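Plerndale 共用工房 作業ノート
キッチン台とアーム、手首まわりの続き
読了時間 14分

10月、木曜。昼すぎから。

ザハール(Zakhar Fedoruk)の書き置きが作業台にあった。「手首、直った。もう大丈夫」。大丈夫の中身が書いていない。何をどう動かして、どこまで見て大丈夫と言っているのかが分からないので、今日はそれを調べるところから始める。前にも同じ言葉を読んで、そのまま信じて、夕方までかけて原点のずれを追いかけた。

最初に、直したとされる箇所。手首の円筒部と先の取り付け板のあいだにガタがあり、指先を持って揺するとコトコト鳴っていた。ザハールがやったのは止めねじの締め直しとねじロック剤の塗布。部品は替えていない。締めればガタが消えるのは当たり前で、問題は動かしたあとも消えたままかどうか。だから評価は今日の最後に回し、いまの時点では「締めた」とだけ書いておく。

電源を入れる前に手で揺すった。鳴らない。指先を横に押すと、押したぶんだけ逃げて、離すと戻る。この逃げが手首から来ているのか指から来ているのか、手の感触では区別できない。グローニャ(Gráinne Conneely)がダイヤルゲージを持っているはずなのでメモを残した。返事待ち。

電源投入。Draltgate の起動時チェックは全部緑。あの緑は信用していない。通信が生きているかどうかを見ているだけで、指が開いているのに「閉」と報告していたときも緑だった。チェック項目の名前が立派すぎる。「把持系 正常」と出るなら、せめて一度は指を開閉してから言ってほしい。

原点復帰、異常なし。続けて低速でキッチン台の上まで移動。指は開いたまま、何もつかませない。コンロの左奥、鍋のそばまで下ろして止めた。 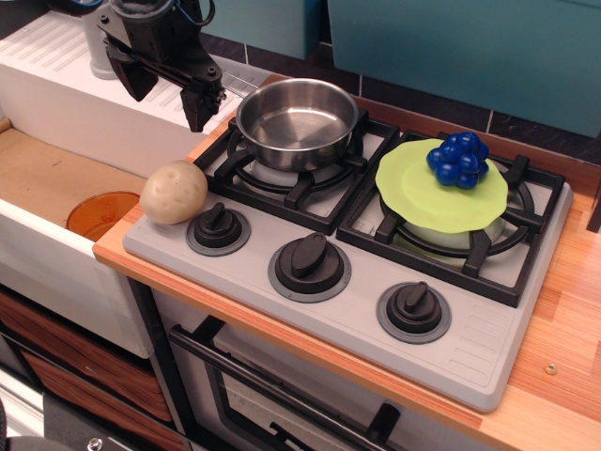 左奥の鍋のきわ。指は開、把持なし。ぶどうは緑の上。

ここで見たかったのは指の高さの差。Phelan から買った指の組は、左右で長さが揃っていることになっている。ところが取り付けの角度がわずかに違うと先端の高さは揃わないし、片方が外へ逃げる。浅い皿のふちを挟むならごまかしがきくが、鍋のふちのような薄いものだと片方だけ先に当たる。当たったほうが押され、手首がそのぶん傾き、傾いたまま閉じる。閉じ終わったときには対象が少し回っている。これをずっと「認識のずれ」と呼んできたのがこの工房で、私はその呼び方に納得したことがない。

レルケ(Lærke Hafþórsson)はカメラ側の担当なので、対象が回ると自分のせいだと思って補正項を足す。足すと一時的によくなる。よくなるのは、ずれの向きがたまたまいつも同じだからで、鍋の柄の向きを変えたとたんに逆効果になる。先月の記録を読み返したら、補正項を足した日の欄外に、私の字で「柄の向き固定」と書いてあった。書いた本人が忘れていた。

というわけで今日の方針。

・カメラの補正項は全部ゼロに戻す(レルケの了解はとった。不服そうではあった)
・鍋、じゃがいも、ぶどう、コップの配置は試行のたびに書く
・手首のガタと指の傾きは別々に測る。まとめて「先端誤差」と書かない
・うまくいった回だけ動画に残すのをやめる

最後の項目はトマス(Tomás Ó Ceallaigh)への当てつけに読めるかもしれないが、当てつけである。見学の人に見せる動画として編集するのは構わない。ただ、そのフォルダを見て「先週はできていた」と言われると反論の材料がない。失敗した回のファイルが残っていないからだ。

指の測り方
ゲージが来るまでのあいだ、原始的な方法で測った。平らな板を置き、その上に紙を一枚敷き、指を少しずつ下げて紙が引き抜けなくなる高さを左右それぞれで読む。低い側は先に止まる。高い側が止まるまで下げると、低い側は板を押してしまうので、その時点の数字は手首のたわみ込みになる。つまりこの方法だと左右差は実際より大きく出るか、小さく出るか、たわみ方しだいで決まらない。

やってから気づいたので、高い側は隙間に紙を重ねて入れる方法に変えた。紙を3枚重ねるときつい。2枚だと抜ける。紙の厚さを測っていないので長さの単位には直せない。直せないが、左右で違うことは確かになった。ザハールの「もう大丈夫」には少なくともこの話が入っていない。

取り付け板を外して裏を見たら、片側の座面に塗料の盛り上がりがあった。ねじ穴のまわりだけ厚い。カッターの背で削り、アルコールで拭き、締め直して再度紙で確認。重ねた紙の感触はまだ左右で同じとは言えない。改善したとは思う。思うだけなので数字の欄は空けておく。

塗料が原因だったと書きたくなるが、外して付け直しただけで変わった可能性がある。切り分けるには、削る前に一度付け直して測るべきだった。もう削ってしまったので、この件は永久に分からない。次に同じ指の組を付ける人は、先に付け直しだけを試すこと。

待ち時間の設定
Draltgate の把持待ちが 2000 ミリ秒になっている。誰がいつ決めたのか履歴にない。閉じる命令を出してから、電流がしきい値を超えるか、この時間が過ぎるかのどちらかで次に進む。時間切れでも次に進むところが気に入らない。時間切れは「つかめたか分からない」なのに、後段では「つかんだ」と同じ扱いになる。だから何も持っていない手が堂々と持ち上がり、堂々と移動し、堂々と開いて、記録には完了と残る。

マリーサ(Marisa Tedesco)に聞いたら、前の小さいグリッパのときの値をそのまま引き継いだのではないか、とのこと。彼女も確信はないと言っている。前の手は動きが遅かったので長めにしたという説明は筋が通る。筋が通る説明が正しいとは限らないので、ここには「説」として置く。

変更案。時間切れの場合は次に進まず、指の開度を読み直して、全閉なら空振りと記録する。開度の値も怪しいことは分かっている。対象が薄いと全閉との差が出ない。緑のやつのふちなど、つまんでいるのか閉じているだけなのか、開度では判別できない気がする。それでも今よりはまし。いまは判別しようとすらしていない。

設定を書き換えるところまで今日やった。試行は途中まで。書き換え前の設定ファイルは共有の棚ではなく、本体の中の backup に入れてある。上書きしないでほしい。

ケーブルの件
一番疑っているのがこれ。手首に行く黒い編組ケーブルが太くて、曲げるとはっきり抵抗がある。アームが右へ行くとケーブルの弧が伸びて、左へ引かれる。止まった姿勢で指先を軽くつつくと、右奥のバーナーの上では左奥の鍋の上よりも戻りが速い。ケーブルがばねになっている、というのが私の見立てである。

ザハールの反論は「ケーブルくらいでこのアームが引かれるはずがない」。Cudstead の関節は力がある、と彼は言う。関節はたしかに力がある。だが引かれているのは関節ではなく、そこから先の、締め直したばかりの手首と、さっき座面を削った板である。関節のエンコーダは手首のガタより根元側についているので、先が引かれても数字には出ない。数字に出ないから「引かれていない」と言えるのなら、私も楽でいい。

確認のため右奥へ移動し、指を開いたまま下ろして停止。
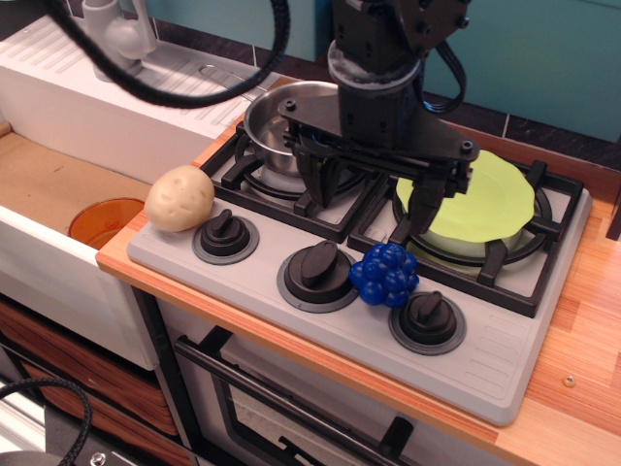 右奥の上で停止中。ケーブルの弧は流しの上を通る。ぶどうは中央と右のつまみの間。

この姿勢で、ケーブルを手で持ち上げて張りを抜いてみた。指先が動くかどうかを見る。動いたように見えた。ただし持ち上げた手がアームに触れていなかったとは言い切れない。グローニャに横から見てもらって二度目をやったら、彼女は「動いたと言われれば動いた」と言った。証言としては弱い。正直な人なので助かるが、記録としては使えない。

紐で吊って張りを抜く案。天井の梁から細いゴム紐を下ろし、ケーブルの弧の頂点を軽く引き上げる。そうすれば人の手が入らない。ゴム紐自体がまた別のばねになるという指摘がマリーサから来て、それはそのとおりなので、ゴムをやめて滑車とおもりにするか、ゴムのままで右奥と左奥の差だけを見るかで意見が割れた。私は後者でいいと思っている。差が縮まればケーブルの寄与があるし、縮まらなければ別のところを探す。滑車を作り始めると今月はそれで終わる。

ケーブルの曲がり癖も気になる。この編組は一度ついた癖が抜けにくく、アームを畳んだ姿勢で一晩置くと、翌朝の最初の数回だけ挙動が違う。「朝は調子が悪い」と皆が言っているのは、温度ではなくこれではないか。温度のせいにして暖房を早く入れるようになったが、暖房を入れた日の成績がいい証拠は見たことがない。そもそも朝の成績を分けて集計した人がいない。

右側に垂れている短いほうの束は今日は触っていない。短いぶん引く力は小さいと思うが、思うだけ。

ログの話
Draltgate の動作ログを机に書き出して、上から読んだ。1189 行。前回の電源投入から今日の昼までの分で、トマスが「たくさん回した」と言っていたのはこれのことらしい。行数は試行の数ではない。移動も待機も通信の再接続も一行ずつ入る。ボードに「1189回」と書いてあったのを見つけたので「行」に直しておいた。誰が書いたかは聞かない。

読んで分かったこと。

・「完了」のうち、時間切れで進んだものと電流で判定されたものの区別が残っていない。あとから数え直すことはできない
・配置の記録がない。鍋の柄がどちらを向いていたか、ぶどうがどこにあったか、何も分からない
・再接続が固まって出る時間帯がある。ケーブルの接触を疑いたいが、同じ時間帯に誰かが隣の旋盤を使っていたかもしれず、旋盤の使用簿は白紙

つまり、成功率の数字はいまのところ出せない。出せないものは出さないでほしい。見学の案内文に成功率を入れたいという話がトマスから出ているが、私は反対。入れるなら「試験中」とだけ書けばよい。それで来なくなる見学者は、来てもケーブルの話に付き合ってくれない。

レルケの意見も書いておく。彼女は、配置を毎回同じに戻すやり方そのものがよくないと言う。同じ位置に置いた鍋をつかむだけなら、カメラがなくても座標を覚えさせればできてしまう。できた回のうちどれだけが「見てやった」のか分からない。これは私も同意見で、この工房で久しぶりに意見が合った。合ったところで、では配置をどう散らすかになるとまた割れる。彼女は乱数で置き場所を決めたい。私はその前に、鍋を隠しても同じ動きをするかどうかを見たい。隠しても取りに行くなら、乱数以前の問題である。

基準の配置はいまのところ、左のバーナーに鍋、右に白い器と緑のやつ、その上にぶどう、左手前の角にじゃがいも、流しにオレンジのコップ、としてある。じゃがいもはつまみのすぐ横で、指が下りるときにいちばん邪魔な位置だが、邪魔なところに置いてあるのが基準の意味だと思うので動かさない。コップは 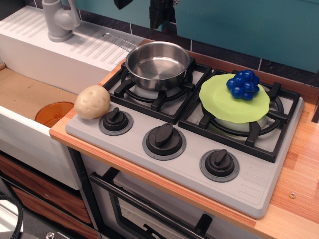
流しの壁のきわに寄せておく。真ん中に置くと指がまっすぐ入ってしまい、簡単すぎる。コップの半透明はレルケのカメラが苦手にしていて、縁だけを拾うことも、底の段ボール色の面ごとコップだと思うこともあるらしい。らしい、と書くのは私が認識の画面をまだ見ていないから。明日見せてもらう。

基準配置でぶどうを緑のやつの上に置くのは、二段の作業をさせるため。ぶどうをどけてから緑をどける。順番を逆にするとぶどうが転がる。順番を覚えたとザハールは言うのだが、覚えたのはこちらの台本であって、アームは書かれた順に動いている。ぶどうを最初から別のところに置いたらどうするか。台本のままだと、何もない空間をつかみに行き、例の 2000 ミリ秒を待って、成功したことにして次に進む。ぶどうなしでやらせてみたら、そのとおりになった。予想が当たって嬉しいかというと、あまり嬉しくない。

このときの記録は「完了」。書き換えた設定は移動の途中で読み込まれず、旧い値のまま走っていた。再起動しないと反映されないことがこれで分かった。設定画面には「適用」というボタンがあり、押すと「適用しました」と出る。何に適用したのか。説明書にも書いていないので、ボタンの横に付箋を貼った。

再起動後にもう一度、ぶどうなしで。今度は空振りとして記録された。一回だけなので、直ったとは書かない。続けてやるつもりだったが、再接続の警告が出たので止めた。

緑のやつについて。ふちが波打っていて平らに載らず、置くたびに傾きが変わる。つかむ側としては、傾いて浮いたふちのほうが楽で、ぴったり載ったふちのほうが難しい。置く人によって傾きが違うので、成績が人によって違う。ザハールが置いたときに成績がいいのは腕ではなく置き方ではないか、と言ったら黙ってしまった。責めているわけではないのだが、そう聞こえたと思う。置き方を揃えるために、明日からはこちらを見ていない人に置いてもらうことにした。誰が置いたかも書く。

カウンター側の固定
キッチン台そのものが動いていないかも見た。手で押すと少し動く。アームが当たって台が逃げれば、つかみ損ねが減るので、成績の上ではむしろ有利になる。そういう有利さはいらない。床側の脚に滑り止めを敷くか、壁に寄せてクランプするか。クランプを使うと扉が開けられなくなるので、オーブンの扉の課題をやりたいトマスが嫌がる。滑り止めでいくことにして、手持ちのゴムシートを切った。切ったところで接着剤がないことに気づき、挟んだだけ。

ゴムを挟んだので台の高さが変わった。わずかでも、さっき紙で測っていた高さからすれば無視できない。高さの基準を取り直し。この手の順番の間違いを今日は何度もやっている。

夕方のまとめにならないメモ
手首は、午後いっぱい動かしたあとに揺すってみて、鳴らなかった。ザハールの締め直しは効いているのかもしれない。ただ、今日は低速でしか動かしていない。普段の速度で一日回してまだ鳴らなければ、彼の書き置きに私の名前で「確認」と書き足す。それまではいまの文面のままにしておく。剥がさないこと。

止めねじに合いマークを入れた。銀のペン。回ればずれて見えるはず。ねじロック剤の乾きが十分だったのかは不明で、塗った時刻を聞いたら「寝る前」と言われた。

ゲージの返事が来た。グローニャの家にあり、電池が切れているそうだ。電池はこちらで用意する。

明日以降やること

・ゲージで指先の左右差を測る(長さの単位で)
・ゴム紐でケーブルを吊り、右奥と左奥の戻りを比べる。動画は固定の台で、失敗も消さない
・設定変更後は必ず再起動。付箋を読む
・鍋を布で隠して同じ命令を出す。レルケ立ち会い
・ぶどうなしの試行を続ける。空振りの記録が毎回残るか
・旋盤の使用簿をつける(旋盤の人にも頼む)
・電池、両面テープ、予備の止めねじ
・「完了」という表示を別の語に変える。案は「動作終了」。マリーサは「終わった」でいいと言う

補正項をゼロにしたままなので、見学用の動作は今のところうまくいかないと思う。見学の前に黙って戻さないでほしい。戻すなら戻したと書いてほしい。

追記。帰りがけにトマスが来て、普段の速度で一度だけ回したいと言うので回した。鍋の柄に指が触れて鍋が回った。トマスは「カメラがずれている」と言った。補正はゼロだと説明したら「だからだ」と言われた。議論は明日。合いマークは動いていない。

関連するノート
・手首のガタ、はじめて気づいた日
・Phelan の指、取り付け板の図面と穴の位置
・Draltgate 設定ファイルの置き場所(更新)
・旋盤まわりの掃除当番
・オーブンの扉、ハンドルに指がかからない件

Plerndale 共用工房｜ノートへの訂正は欄外に名前を添えて｜問い合わせは入口の連絡箱まで｜© Plerndale 共用工房｜ページの先頭へ戻る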